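Robot Manipulation Laboratory, Unit 4: Teaching by Demonstration
Course handout, revised 11/07/2023

4.1 Pushing tasks
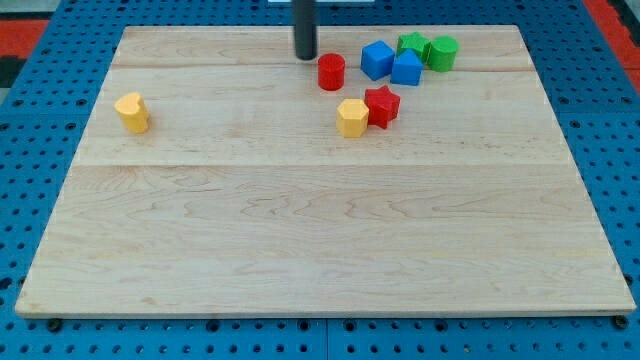

The tasks in this unit are all planar. The arm carries a rod, the rod stays close to the work surface, and blocks are moved only by pushing them. Grasping is left to Unit 6. The operator therefore controls two numbers at each time step, the x and y position of the rod tip. Height and orientation are held constant by the controller.

Restricting the motion in this way makes the recorded data small and easy to inspect. It does not make the task trivial. A block pushed off-centre will rotate as well as slide, and a star or a heart does not respond to contact in the same way as a cylinder. Where blocks stand close together, a push on one is often a push on two.

4.2 Two ways of giving a demonstration

Hand guiding. The arm is put into its compliant mode and the operator moves it directly. Joint positions are logged and converted to tip positions afterwards. The operator feels the contact forces, but the hand and forearm may hide the blocks from the overhead view. Frames in which this happens are of no use for training a policy that works from images.

Remote control. The operator sits at the Drollow console and moves the tip with a hand controller. The view stays clear and commands are logged at the rate at which they are sent, 10 per second. There is no force feedback, so operators new to the console tend to overshoot at first contact. Expect to discard your early attempts.

All graded work in this unit uses remote control. Hand guiding is used once, in Exercise 4A, for comparison.

4.3 What is recorded

Each time step stores one image, the measured tip position, the commanded tip position and a time stamp. The measured and commanded positions differ because the arm lags behind the command. Students regularly train on the measured position by mistake. The policy then learns to ask for the place where the arm already is, and the arm creeps or stops. Use the commanded position as the action.

A demonstration is stored as one episode. An episode may not exceed 300 time steps. If the goal has not been reached by then, the console closes the file and marks it as incomplete. Incomplete episodes are kept, but the Brodport loader skips them unless told otherwise.

4.4 Instructions and labels

Every episode carries a short written instruction. Name a block by colour and shape together. "Push the star to the left edge" is ambiguous when there is a red star and a green star on the board, and the same applies to "the yellow one" when both the heart and the hexagon are in play. Acceptable instructions include:

push the red cylinder towards the yellow heart
separate the blue cube from the blue pentagon
move the green star to the near edge

Left, right, near and far are always given from the camera's side of the board. Write the instruction before starting the episode. Labels written afterwards tend to describe what happened, including the errors.

4.5 Quality of demonstrations

Keep the tip moving at a steady pace. Long pauses produce many identical images paired with a zero action, and a policy trained on them will stall in the same places. The Jonmont filter removes runs of zero action, but it cannot tell a pause for thought from a deliberate stop at the goal, so check its output.

Include recoveries. If a block slips past the tip, go round it and push again. A set made up only of clean pushes gives the policy no information about what to do after a mistake, and small errors then accumulate (see the notes on covariate shift, Unit 3).

Vary the starting layout. Move the blocks between episodes and change which ones are near each other. The shared training set holds 1000 episodes, of which 156 were found to begin from nearly the same layout and have been moved to a separate folder.

4.6 Exercises

4A. Record the same push by hand guiding and by remote control. Plot both tip paths on one set of axes and comment on the difference near first contact.

4B. Record ten episodes of a separation task by remote control. State your criterion for success before you begin.

4C. Train the baseline policy on your data from 4B, once with commanded and once with measured positions as the action. Report the success rate for each.

Submit plots and episode files through the Lefèvre page. Raw images are not required.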